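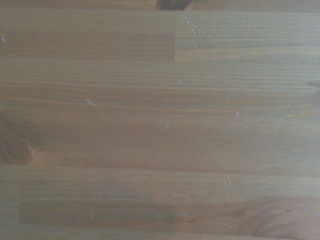 21 Aug 2022

Sourdough trials, rye starter, continued from the last page.

I write this evening because tomorrow I will forget half of it. The new flour from Filville came in the morning, a fine rye, and I wanted to know if it behaves like the Jalley one we used all summer. Shahab Karimi thinks the difference is only in the price. I am not so sure, but I had only smell and colour to go by, so a trial was needed.

Starter: fed at 7.10 with equal weights of flour and water, one jar for each flour. Both jars stood in the proofing cupboard. The thermometer in the cupboard reads a little higher on the upper shelf than on the lower, I noted this already in spring and it is still so. I put both jars on the lower shelf.

At 9.00 no movement in Filville, small bubbles at the glass in Jalley. At 11.00 Filville had caught up and had a stronger smell, sharp, like green apple. Jalley smelled more of yoghurt. At 12.30 Jalley was at its top and had begun to sink in the middle. Filville went on rising until 13.15 and then stayed up for a long time. I did not expect this. With a fine rye I would think it goes fast and falls fast.

Water: from the tap, left standing overnight in the open jug. Manouchehr asked me to try once with the filtered water, but I don't want to change two things on the same day.

Doughs mixed at 13.20. Total dough weight for Jalley 3,165 g, for Filville 3,195 g. They should be the same. I added a spoon more water to the Filville dough because it was stiff and would not come together at the side of the bowl, and I did not weigh the spoon before, only the whole dough after. Please, if you repeat this, weigh the water first. Salt was added with the flour in both cases.

The Filville dough drinks more, this is clear under the hand. After the first rest of half an hour it was again stiff, although I gave it the extra water. The Jalley dough was sticky as always, and I had to wet my hands many times. I used the plastic scraper with the round corner. The metal one is missing again, who has it?

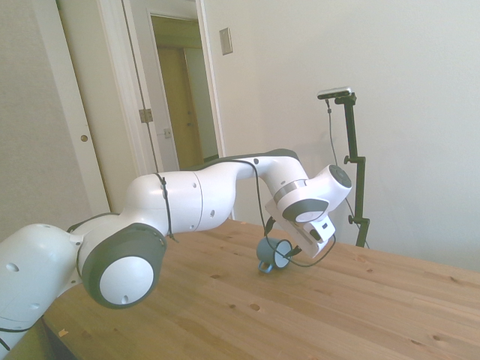

Bulk rise from 13.50. I gave no folds, it is rye and there is nothing to fold, only I pressed the surface flat with a wet spoon. In summer we finish this step in less than two hours. Today Jalley showed cracks and small holes on the top at 15.25, and I put it in the tins at 15.30. Filville showed the same at 15.50. So twenty minutes behind, similar to what I saw in the jars, only there it was three quarters of an hour.

Baking: tins in at 16.40 (Jalley) and 17.00 (Filville). Start at 250, steam for the first 10 minutes, then down to 210. I used the small oven for both. The door seal on the left side leaks steam and I have written this to Bagheri two times. They answered that the part comes in September.

Jalley out at 17.35, Filville at 17.55. Core temperature 97 in both. One loaf from each dough weighed directly after baking, the Jalley loaf was 1,986 g from the big tin, the Filville loaf I put on the scale with the cloth still under it, so that number is useless and I have crossed it out.

Crust: Filville darker, more red than brown. Jalley has one long crack on the side, probably the tin was too full. I don't cut before tomorrow. Last time we cut warm and the crumb was like glue, and then we discussed the whole morning about a fault in the flour when it was only our impatience.

Old problem, still open: the sour taste. The customers at Kikance want it mild, and the smell of the Filville starter makes me a bit worried. If the crumb is too sour, I would try a younger starter, taken maybe at 12.30 before it is at the top, or a smaller part of it in the dough. Shahab says to put more wheat inside. That would make it mild, yes, but then we have another bread and must change the label also.

To do:
Cut both loaves in the morning, taste with butter and without.
Weigh the Filville loaf again, without cloth.
Repeat Filville with the extra water measured.
Feed both jars tonight, small feeding. (done, 19.15)
Ask Manouchehr for how long the Filville price is valid. He has the offer in his mail, for 6 sacks I think, but I have not seen it myself.

Addition, 19.40: the Filville jar is already rising again, the Jalley jar not yet. This is the opposite from the morning. Maybe I mixed up the lids, and the letters are only on the lids. From now on write on the glass.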